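Courses > Programming for Office Work > Unit 4 > Handout

Overview | Schedule | Handouts | Exercises | Forum

Unit 4: Loops and lists
Notes by Lâm Dương, updated 2022-03-09

You need the file orders.csv from the course folder. It holds 1,106 rows of orders from Prilex, one order per row, with the column names in the first row. Don't open it in a spreadsheet and save it again. Some spreadsheet programs change the dates when they save.

1. What a list is

A list is a set of values kept in order under one name. In Python you write it with square brackets:

prices = [12, 8, 35, 20]

Each value has a position, and positions start at zero. So prices[0] is 12 and prices[2] is 35. If you ask for prices[4] you get an IndexError. Four items means the last position is three. Everyone makes this mistake, and people who have written code for years still make it.

To add a value to the end, use append:

prices.append(15)

To find out how long the list is, use len(prices).

2. The for loop

A for loop runs the same lines once for each item.

total = 0
for p in prices:
 total = total + p
print(total)

The indented line is inside the loop. The print line isn't indented, so it runs once, after the loop has finished. Move print in by four spaces and run it again to see the difference. With the four starting prices the total is 75, or 90 if you added the 15.

The name p is your choice. Short names are fine in short loops. In anything longer than a few lines, use a word that says what the value is.

3. Reading the file

import csv
with open("orders.csv") as f:
 rows = list(csv.DictReader(f))

Now rows is a list, and each item in it is one order. You get a value by its column name, for example rows[0]["customer"]. Every value read this way is text, including the amounts. Adding text to a number stops the program with a TypeError. Convert it first:

amount = float(rows[0]["amount"])

4. Picking out some of the rows

Put an if inside the loop. To collect the orders above 2,000:

large = []
for row in rows:
 if float(row["amount"]) > 2000:
 large.append(row)

Note that there is no comma in 2000 when you write it in code. Chiến Lã asked in February whether "above" includes an order of exactly that amount. It doesn't. Use >= if you want those too.

The empty list has to be made before the loop. If you put that line inside, the list is emptied on every pass and you end up with one order or none.
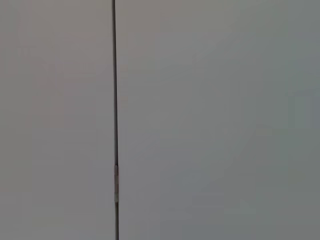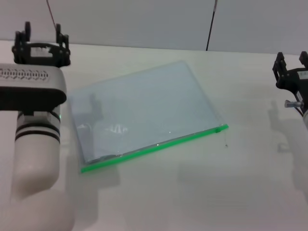 5. While loops

A while loop keeps going as long as its condition is true. We use it much less in this course. It suits jobs where you don't know ahead of time how many passes you need, such as asking for a password until the right one is typed.

If the condition never becomes false, the loop never ends. Press Ctrl+C in the terminal to stop it, then check that something inside the loop changes the value you are testing.

6. Exercises

a) Print the customer name for every order in the file.

b) Add up all the amounts and divide by len(rows) to get the average order.

c) Make a list of the orders where the customer is Nondix. Print how many there are.

d) Change your answer to (c) so that the customer name is typed in by the user with input(). Test it with Jadirgate and with a name that isn't in the file.

Exercises a and b can be done in pairs. Hand in c and d separately, as .py files, with your name in a comment on the first line. Send them to Jhun Padilla if your last name starts with A to M, and to Tín Đỗ otherwise.

Reading for next time: chapter 2 of the course book, up to the part on functions. The section on nested lists can be skipped for now.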